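Kelilora Kitchen Handling Project
Progress report to Trodix, second reporting period
Work package 2: Demonstration collection by remote control

Summary

Work package 2 is on plan except for the pouring task, which has been moved to the next period. The teleoperation setup is in daily use at the Sikov site. Operators have recorded 900 accepted demonstrations of countertop tasks. A first policy has been trained on the mug task and is being evaluated. No change to the budget is requested. One change to the task list is requested and is described under Deviations.

Teleoperation setup

The leader arm and the follower arm have the same joint layout, so the operator moves the leader by hand and the follower copies each joint position. Gripper opening is set by a trigger on the leader handle. In the previous period we reported a delay between trigger and gripper that made operators close too early. The cause was a filter in the gripper driver that smoothed the command twice. The second filter has been removed, and operators no longer report the problem.

Gravity compensation on the leader was retuned after the wrist bracket was replaced. Without retuning, the leader sagged when released and the follower moved down with it. The startup procedure now includes a hold check before the follower is enabled.

Recording is started and stopped with a foot pedal. Each episode stores joint positions, gripper command, gripper current and the video streams. The operator marks the episode as accepted or rejected before the next one begins. Rejected episodes are kept in a separate folder and are not included in the count given above.

Mug task

The task is to approach an upright mug, take it by the handle, lift it, and set it down in a marked area. Operators are instructed to close on the handle from both sides and to pause before lifting. The pause gives the training software a clear boundary between grasp and lift. Early sessions were recorded without it, and the first policy trained on those sessions often began the lift before the fingers had settled.

Background items such as food packages and containers are left on the counter and moved between sessions. Policies trained in the previous period on a cleared counter did poorly once other objects were present. The wrist view during a handle grasp contains the mug, both fingers and a good part of whatever stands behind it, so variation in the background reaches the model directly.

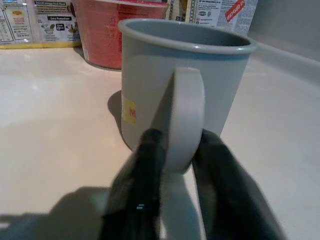 Data quality

All accepted episodes pass through the Choi review tool, which replays the video next to the gripper current and flags three conditions: dropped video, a gripper command outside limits, and contact with the counter above the current threshold. Flagged episodes are checked by a person. Most flags in this period were for counter contact during low approaches. Operators have been asked to raise the wrist slightly at the start of the approach.

Motion blur on the fingers is common in the wrist stream. We tested a shorter exposure, which reduced the blur but made the shadow areas noisy under the present lighting. Exposure has been left at the original setting until the lighting can be improved.

Deviations

The pouring task was scheduled for this period and has not started. The force readings at the wrist drift as the arm warms up, and the demonstrations would not have been comparable from one session to the next. A warm-up routine is being written. We request that pouring be exchanged with the drawer task, which does not depend on force readings and can be recorded with the present setup.

Work for the next period

Finish evaluation of the mug policy, with results listed separately for cleared and cluttered counters.
Record the drawer task, subject to approval of the exchange.
Complete the warm-up routine and repeat the drift measurement.
Replace the counter lighting and retest the shorter exposure.
Deliver the accepted episodes and the operator instructions to Trodix by the end of December.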